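Acrylic tube racks: labeling, cleaning, and where to park the caps

Board: Small Lab Setup and Bench Practice
Started by hurbanczyk, Jun 26, 2022

hurbanczyk
I look after a teaching bench that runs dye dilutions for first-year groups. The rack order is coming up in August and I have to choose between staying with clear acrylic and going to something opaque. The supplier quotes are from Kilia (acrylic, two-row, printed positions) and Dredis (white polypropylene, no printing). Price is close enough that it won't decide anything.

What I need from the rack:
Wide holes that take a threaded, graduated tube as well as plain tubes.
Position labels that survive wiping.
A front I can see through, so the fill level can be checked without lifting the tube.

Current bench is a white top against a white wall, racks toward the back, beaker in the middle on a cross mark. The labels on the clear racks are small red print, letter for the row and number for the column. Students write the position in the notebook next to the color of the dye, so if the print goes, the notebook is worthless.
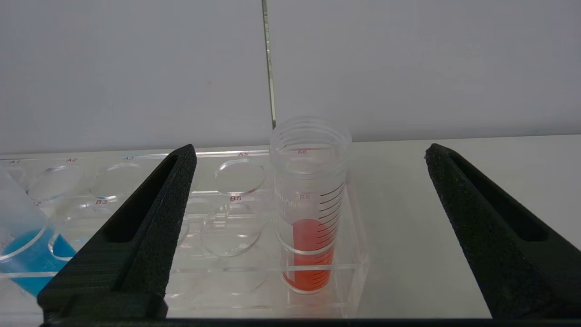
Does the printing on acrylic racks come off with alcohol wipes?
Repeated wiping with alcohol tends to haze acrylic and can lift surface printing, so use a damp cloth with a drop of mild dish soap and dry it with a soft one.

That is from the care sheet we keep taped inside the cupboard door. It doesn't say how many wipes is too many. If anyone has a number, please post it.

nkhasawneh
No number for wipes. I can give you one for racks: we had 173 of the acrylic type across the teaching floor at the last inventory, and the ones that failed failed at the glued joints. Printing was a secondary complaint. Hot water was the cause in most of the cases I looked into. People put them in the glassware washer because they look like glassware.

I would stay with clear. Fill level is the reason. With opaque racks everybody lifts the tube to look, and every lift is a chance to put it back one hole over.

kadamczyk
Disagree with Nabil. Clear on white is the worst combination for finding an empty position. The rims catch the light, the table shows through, and the reflection of the lower plate sits right where you are looking. We moved to opaque and misplacements went down. I don't have figures, I have the notebooks.

If you stay with clear, put a sheet of dark card under the rack. Costs nothing and the holes read properly.

nkhasawneh
Card gets wet and curls. Then the rack rocks.

kadamczyk
Laminated card.

nkhasawneh
Laminated card slides.

aleks_dudek
Both of you can fix that with two dots of museum putty. Back to the question about caps, which is in the title and has not been touched.

Ours go into a paper cup at each rack. One cup per rack, never shared, and the cup is emptied before the next group. I did try a tray and the caps roll. A cup also has the advantage that you can throw it out when dye gets into it.

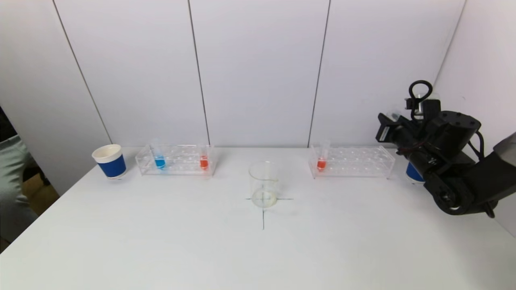
Layout matters more than material in my opinion. Give each rack a side of the bench and keep the beaker between them. A blue and a red-orange tube can share a rack without confusion if they are well apart, as with the one on the left, and the second rack then only has to keep red-orange. Where people get into trouble is filling neighboring positions from one end because it feels orderly. Leave gaps. You have more holes than tubes on a dilution bench and there is no prize for packing them together.

On the cross mark: keep it. A beaker that always returns to the same point means the pouring hand always travels the same distance, and the spout can be lined up with one of the lines.

hurbanczyk
Thank you, Aleksandra. The cups are new information to me as a rule per rack. We have had cups on the bench without any rule about what goes in them, and that explains some of the odd things I have found in them.

A question on the mark. Ours is black on the tabletop. I have seen it done with tape and with paint marker. Which holds up?

wmalinowski
Tape edges collect dye. Paint marker wears through where the beaker slides. Of the two I prefer marker and redoing it once a term. Make the arms of the cross longer than the base of your largest beaker, otherwise the mark disappears under the glass and you are guessing at the center.

Wipe the tabletop before you draw it. Marker over an old smudge lets go within weeks. Same for anything you want to stick down, putty included. Most of the faint stains on a matte white top will come up with baking soda paste left on for 3 minutes, then rinsed. Test a corner first. What is left after that is in the surface, and you can stop scrubbing.
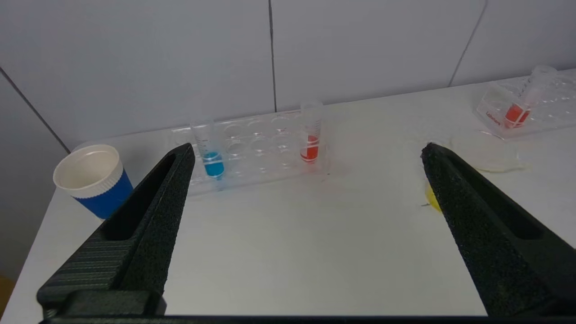 White top, faint smudges near the rack.

The one habit I would add is to move the racks when you clean. Everybody wipes around them. The marks gather at the front edge of the rack where drips land, and by the end of term you have a rectangle.

kadamczyk
Baking soda is an abrasive. On a matte laminate you will polish a shiny patch and then you can see that forever.

wmalinowski
As a paste, left to sit and rinsed, with no rubbing. I said to test a corner.

kadamczyk
People rub. Write instructions for the people you have.

nkhasawneh
Agree with Kacper for once. We use Szewczyk bench cleaner, diluted per the bottle, and leave the paste for glass.

szewczyk_fan_4
Not connected to the company despite the name. The concentrate goes a long way if you measure it. Our bottle gets used up to 200 times before it is empty, and that is with a full bench wiped each time. It does leave a film if you don't go over it with plain water, and a film on acrylic looks like scratches until you rinse it.

hurbanczyk
Noted. I will try the cleaner on the racks first and the tabletop second.

Next item. Capped or uncapped between steps? Our written procedure says tubes stay capped until the moment of pouring. In practice the students uncap everything at the start and line the tubes up open.

aleks_dudek
Capped. With dye in water the loss from evaporation is nothing over one class, so I wouldn't argue it on that basis. Argue it on spills. A capped tube that gets knocked is an annoyance, and an open one is a notebook page and a sleeve.

The exception is the tube you are about to pour. Cap off, cap in the cup, pour, cap on, back to the same position. Say it aloud the first time.

nkhasawneh
Fine for small tubes. For the wide threaded ones the cap takes a couple of turns, and with gloves the students cross-thread it and believe it is closed. I would rather have those standing open in an end column, where they can be seen and reached past, than badly closed in the middle of the rack. Check the thread by turning backward until it drops, then forward.

wmalinowski
Turning backward first is good advice for any screw cap. We teach it the same way.

On colors, since Halina mentioned that the notebook records them: please define the words. Our groups wrote orange, red, red-orange and amber for one dye at different dilutions. A small volume in a narrow tube and a third of a beaker do not look alike, even when they came out of the same bottle. Path length. We now print a strip with named patches and keep it at the bench. 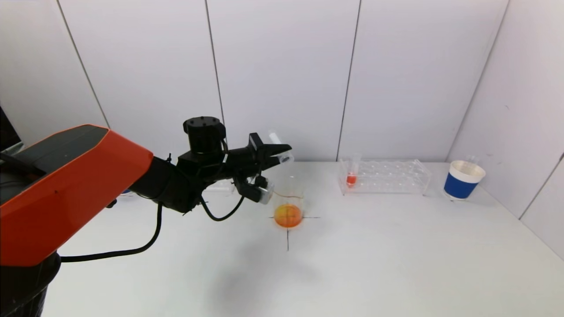
Orange in the beaker, red-orange in the tube at the back.

Hold the strip against the white wall when you compare. Against the rack you get the reflections Kacper complained about.

kadamczyk
I complained about them because they are real.

The strip is a good idea. Utotach sells a printed one but the patches are too saturated for dilutions. Make your own from your own dye, with the volume written under each patch.

hurbanczyk
Where I have landed, for anyone who finds this by search.

Staying with clear acrylic from Kilia. The fill level argument decided it. Dark card goes under each rack, laminated, with putty at two corners. I will report on whether it slides.

One cup per rack for caps. Gaps between tubes. Threaded tubes in an end column only.

Cross mark redrawn in paint marker with longer arms, after the top has been cleaned with the racks lifted off.

Still open: how the red print holds up over a full term. I will mark one rack as the alcohol rack and keep the other on soap and water.

nkhasawneh
Photograph both racks on day one against the same background. You will not remember what the print looked like.

aleks_dudek
And write on the base which is which. Pencil on masking tape is enough.

szewczyk_fan_4
Has anyone tried the clear label tape over the printed positions? It would have to be cut out around each hole, so I haven't had the patience.

wmalinowski
Tried it on one rack. The edges at the holes lifted after the first wash and trapped dye underneath. A thin strip between the rows might last longer – the labels on ours are too close to the rims for that.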